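Festival Fesholm : les questions que l'on nous pose souvent

Mise à jour en mai. Si votre question n'est pas dans la liste, écrivez à l'équipe d'accueil, nous répondons en français, en anglais et en grec.

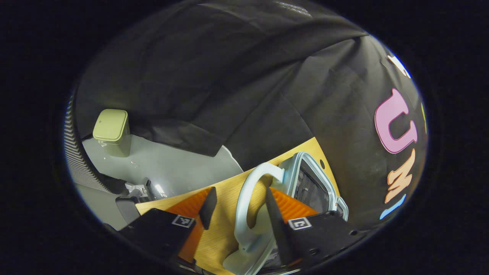

Billets et bracelets

Où est-ce que je peux acheter mon billet ?
La vente se fait sur notre site et à la boutique Feder, au comptoir du fond. Le prix est le même aux deux endroits. À la boutique, on peut payer en espèces.

J'ai reçu un courriel mais pas de billet, est-ce normal ?
Oui. Le premier courriel confirme seulement le paiement. Le billet arrive dans un second message, parfois le lendemain. Regardez aussi dans le dossier des courriers indésirables avant de nous écrire.

Puis-je revendre mon billet à un ami ?
Vous pouvez changer le nom une seule fois, depuis votre compte, jusqu'à la veille du festival à 20 heures. Après cette heure, le système est fermé et nous ne pouvons plus faire la modification à la main.

Le bracelet est-il obligatoire ?
Oui, pendant toute la durée du festival. Un bracelet coupé ou recollé n'est plus valable. S'il vous serre trop, passez à l'accueil et on vous le changera sans frais.

Venir et dormir sur place

Y a-t-il une navette depuis la gare ?
Deux navettes circulent entre la gare et l'entrée nord. La dernière quitte le site à 2 heures du matin. Elle n'attend pas la fin des rappels, donc prévoyez un peu de marge.

Le camping est-il compris dans le billet ?
Il est compris dans le forfait complet, mais pas dans le billet d'un jour. Les emplacements ne sont pas numérotés. Le camping a 2456 places, et quand il est plein nous l'annonçons sur la page d'accueil du site.

Puis-je faire la cuisine devant ma tente ?
Les réchauds à gaz sont acceptés dans la zone marquée en vert sur le plan. Les feux de bois et les barbecues sont interdits partout.

Les concerts

Quand les horaires sont-ils publiés ?
Les noms des groupes sont déjà en ligne. Les horaires par scène viennent plus tard, car certains artistes doivent encore confirmer leur voyage. Plus de 20 groupes joueront sur la scène Kontogiannis, et les autres sous le chapiteau.

Qui choisit la programmation ?
Loukia Athanasiadis pour la grande scène, Yasmine Abdel Hamid pour le chapiteau et les concerts de nuit. Les groupes qui souhaitent proposer leur musique peuvent envoyer un lien d'écoute par le formulaire. Merci de ne pas envoyer de fichiers joints, ils sont bloqués automatiquement.

Est-ce que je peux sortir et revenir ?
Oui, avec le bracelet, jusqu'à minuit. Ensuite, toute sortie est définitive, sauf pour les personnes qui dorment au camping.

Enfants et accessibilité

À partir de quel âge peut-on venir ?
Il n'y a pas d'âge minimum. Les mineurs doivent être accompagnés par un adulte qui possède lui aussi un billet. Des casques de protection pour les petits sont prêtés à l'accueil contre une caution.

Comment réserver une place sur la plateforme surélevée ?
Écrivez-nous avant votre arrivée en indiquant les jours de votre présence. La personne qui vous accompagne entre gratuitement.

Sur le site

Comment payer aux bars ?
Avec la carte Tomix, que l'on recharge aux caisses ou par téléphone. Le solde restant est remboursé sur demande après le festival, par virement.

J'ai perdu quelque chose, que dois-je faire ?
Pendant le festival, adressez-vous à la tente de l'accueil. Après, remplissez le formulaire des objets perdus et décrivez l'objet le plus précisément possible. Les frais d'envoi sont à votre charge.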